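Print this page
E-mail this page

2022-03-19

Finix opens Balimcombe display on household surfaces and growing materials

Finix has opened a display at its Balimcombe rooms, with 16 surface finishes for kitchens and potting rooms. Pale grey tiles in staggered rows are shown with a light grey marble pattern and a low-walled, off-white bowl partly filled with brown granular material.

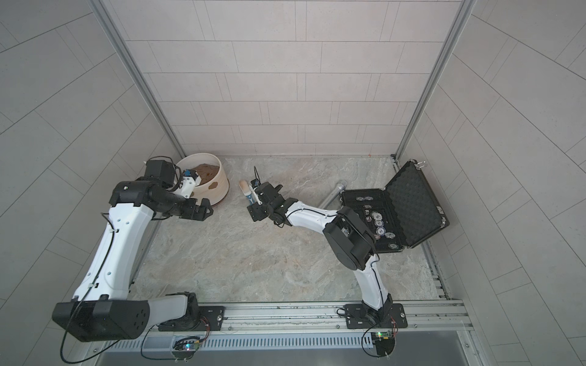 Visiting the display

Entry is free. Groups should write to Henok Kahsay at the Balimcombe office.

"We are pleased to welcome residents," said Lorna Soriano, director of Finix.

Print | E-mail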